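How to Set Up the Clorketti Peg Board Kit on a Two-Arm Robot

Updated 12/19/20

The Clorketti kit is a practice board for two-arm robots with fingered hands. It comes with the board, a bag of blue parts, a spare set of pegs and a one-year license for Ekier, the program that records and replays each run. We paid $385 for ours. The steps below get you from the box to a first insertion.

Step 1. Place the board

Put the board flat on a dark, matte table with its long side running away from the robot. A shiny table will confuse the hand-eye setup later. Leave a strip of bare table between the board and the robot's body so the elbows have somewhere to go.

Hang black cloth behind the table if you can. Run the arm cables off to the sides and check that none of them pass under the board.

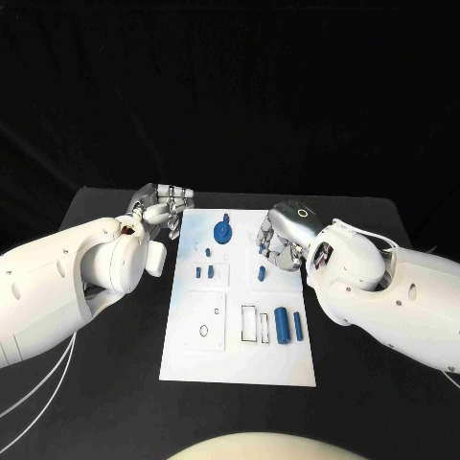 Step 2. Load the board file

Open Ekier and choose New Board. Type in the code printed on the bag of parts. Ours was 1,027. The program fills in the position of every hole and slot, measured from the near left corner.

If your board is set at a slight angle, don't move it. Touch one fingertip to each of the near corners when the program asks, and it works out the angle for you. The manual says to do all four corners, but we saw no difference between two and four.

Step 3. Set the hand speed

Start at 70 mm per second for moves above the board. The default is 203, and that's too fast for a first run — a hand coming down at that speed will knock over any peg it brushes. Change the setting under Motion, then press Apply for each arm. The two arms don't share settings, and this is easy to miss.

Next, set a park position for the arm you aren't using. High above the far corner on its own side works well. Keep the fingers partly curled.
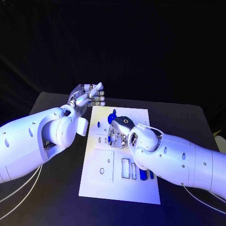

Can the kit be used with only one arm?

One arm is enough for the round pegs and the flat slots. You need the second arm for the handover lessons, which come later in the course.

Step 4. Teach the first peg

Pick a short round peg. Move the wrist until the hand points straight down, close the fingers slowly, and save the grip. Lift a little way, save again, then go to the target hole and save a third point just above it.

Run the three points without letting go of the peg. If it leans, open the hand and grip again lower down. Correcting the lean in software takes longer and the fix won't carry over to the next peg.

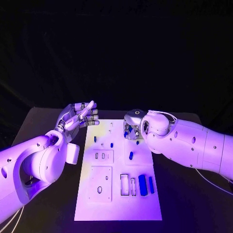
Right hand holding a small blue peg above the board, left hand held clear.

Step 5. Save and back up

Save the run under its own name, then export it. Ekier keeps its files in one folder and an update in March wiped ours, so copy the export to another drive.

The Skatatano board uses the same export format. Files from the older Agbenyega kit will open too, but the grip points have to be taught again.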